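## Section 4: Fitting the Pladholm drawer runners

Okay, this is the part I used to dread, and I promise it goes faster than the hinges did. I'm assuming you've got the Galbraith base cabinet screwed to the wall already and checked with a level. If you haven't, go back and do that, because everything in this section measures off the cabinet floor.

1. Empty the runner bag and pair up the lefts and rights. They're stamped L and R near the back hook (tiny letters, I use my phone flashlight).
2. Measure the inside width of the cabinet at the front and again at the back. I want 400 mm at both ends. Mine came out at 398 at the back, so I slipped a cardboard shim behind one runner and it's been fine.
3. Hold the left runner against the side panel with its front edge 15 mm back from the face, and mark the holes with a pencil.
4. Drill shallow pilot holes. Put tape on the bit as a depth stop!
5. Drive the front screw, then the back one, but leave both a little loose.

**Caution:** Don't use the long screws from the wall bracket bag. They look almost the same and they'll come straight out the other side of your nice painted panel. My friend Catherine Halliday has two little holes to prove it.

Do the right side the same way, then set the drawer on and slide it in slowly until you hear both catches click. 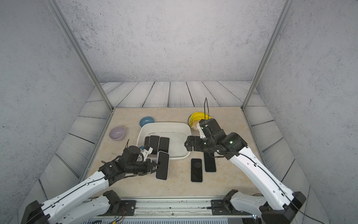

*White tub and three bowls on the tabletop.*

6. Check the gap around the drawer front. If it's wider on one side, pull the drawer out, nudge the loose runner and try again.
7. Once you like the gap, tighten all the screws by hand. I keep the power driver well away from this step.
8. Open and close the drawer a few times with something heavy in it (I use a stack of plates).

**Note:** If you have the older Drokus soft-close dampers, they clip on after step 7. The arrow points toward the back of the cabinet.

**Note for old houses:** Mine was built in 1906 and the kitchen floor slopes like a boat ramp. Level the cabinet, never the drawer.

Handles are in Section 5.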